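Power strips on a craft table: where do you put yours?
Vutongate Makers' Board > Home and Workroom > Tables, storage, lighting

yasmine_b
I've been rearranging the back room since April and the one thing I can't settle is the power strip. I sew at one end of the table and do small repairs at the other, so I need sockets for the iron, a lamp, the phone and now and then the glue gun. The wall has one double socket, behind the shelf, and I can hardly get a hand to it.

At the moment the strip lives on the table top, on the Mondrian cloth, with its cable running off the front. It's a plain white one with a grey cable and a switch near the end. It's handy to reach, but I'm forever nudging it along when I cut fabric, and the cable crosses the place where I want my knees.

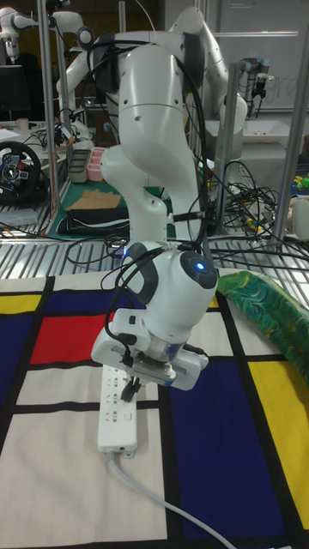
timo_baumgart
Get it off the table. I had mine on top for years and every job started with moving it. Screw it to the underside of the front edge, sockets facing you, and run the cable down the back leg. Mine has two keyhole slots on the back, so it took two screws and five minutes.

Wiebke S.
I'd disagree with Timo about the front edge. If you sit at the table you'll catch every plug with your knees, and the big square chargers stick out a long way. The back edge is better. You lean over a bit more, but you only plug things in at the start and the end of a job.

timo_baumgart
Depends on the depth of the table. Mine is 100 cm deep and I'm not leaning over that every time I want the lamp on.

yasmine_b
Mine's less deep than that, so the back edge would be possible. The trouble is that the top isn't a solid board. It's metal with slots in it, so I can't screw into it.

Rainer Pfeiffer
With slots you don't need screws. Put cable ties through the slots and round the strip, one at each end, pulled tight. Check first that the edges of the slots aren't sharp, and don't let a tie sit across the switch. I did my bench that way and it hasn't shifted.

Before you do any of it, add up what you're plugging in. An iron takes far more than everything else on your list together. The strip should have its maximum load marked on it somewhere, usually on the back. I give the iron the wall socket and leave the strip for lamps and chargers.

Wiebke S.
Seconding the iron. I'd go further and say no iron on a strip at all, whatever the label says.

Rainer Pfeiffer
That's stricter than it needs to be if the rating is fine and the strip is in good order. But she can't easily get at the wall socket, so she should sort that out first in any case. Move the shelf 40 cm to the left and it's solved.

yasmine_b
The shelf is full and heavy, and I was hoping not to hear that. I'll look at it at the weekend.

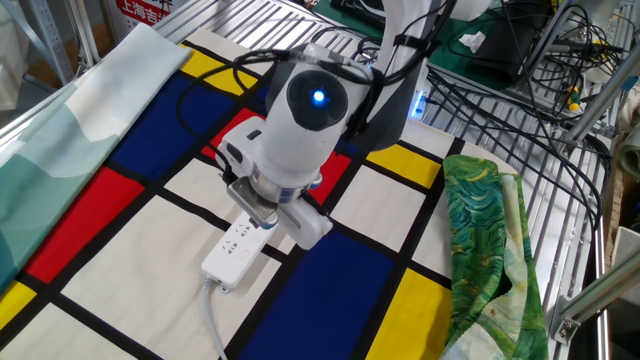

Cloth is the other half of my question. I like having one down when I'm sorting small parts, because screws don't roll away through the slots, and I like something bright to work on. But it slides. The moment I pull a plug out, the strip comes with it and the cloth follows. I also tend to leave spare fabric lying at the sides, the teal one with the wavy print on the left and the swirly green one in a heap on the right, so there's less clear space than there ought to be. Do people pin their cloths down, or use clips?

ida.meinecke
Clips. I use the Wunderlich ones meant for garden tables, 3 along the front and none at the back, so I can lift the cloth and shake it out. Pins go missing and then turn up in your hand.

As for the spare fabric, fold it and put it somewhere else. I don't mean to be harsh, but anything soft in a heap next to a strip is a bad habit, particularly if there's a glue gun about.

timo_baumgart
Non-slip mat under the cloth, the sort you put under a rug. Cut it a bit smaller than the cloth so it doesn't show. You don't need clips then.

ida.meinecke
Tried that on a slatted top and it sagged into the gaps. Fine on wood.

Wiebke S.
What length is the cable on your strip? If you mount it at the back you may find it's long enough to reach the socket without going across the floor. If it isn't, buy a longer one -- don't plug one strip into another.

yasmine_b
I haven't measured it. It reaches the wall now with the strip sitting at an angle in the middle of the table, so from the back edge it should be all right.

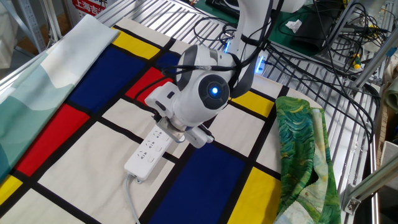

The strip on the cloth, green fabric still to be folded

Rainer Pfeiffer
Try the ties at the back for a week before you trim the ends. If you hate it you've lost two cable ties.

yasmine_b
Will do. Shelf first, then the strip, and I've put the clips on my list. If anyone has a slotted top and a cloth that stays flat on it, I'd still like to know how you manage the corners.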